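Week 4 notes: grasp timing and the wrist view
Adhiambo Urio, Teddale robotics short course

Hello again everyone, and thank you for all the lovely questions last time (I've tried to work the answers in as we go, so bear with me if I wander a bit).

We left off with the grasp controller sitting in its "closing" state. The planner has done its job by then, and what's left is a small loop that asks the fingers to move inwards a little, reads the motor current, and decides whether to ask again. In the Foltine code this loop runs every 33 milliseconds, in step with the wrist images, and it gives up after 135 cycles.

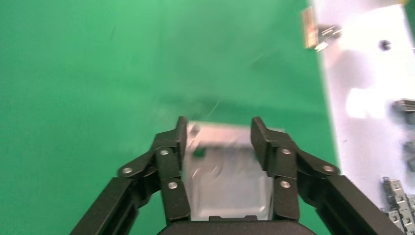
Now, motion blur. A see-through box is hard enough for a detector on a good day, what with the background showing through it, and once the edges smear the confidence score drops like a stone! Please don't let one poor score cancel a grasp. Keep a short history, say 200 milliseconds, and take the median of whatever falls inside it. Glare on a bright panel can upset the auto exposure too, so do fix the exposure by hand before you tune any thresholds.

For the exercise, open the Hedegaard logs and plot finger current against detector score for run 445. Mark where you would have switched from "closing" to "holding", and write a few lines saying why. Vibeke Þórarinsdóttir will go through your plots with you in the lab, and we'll pick up slip detection in November.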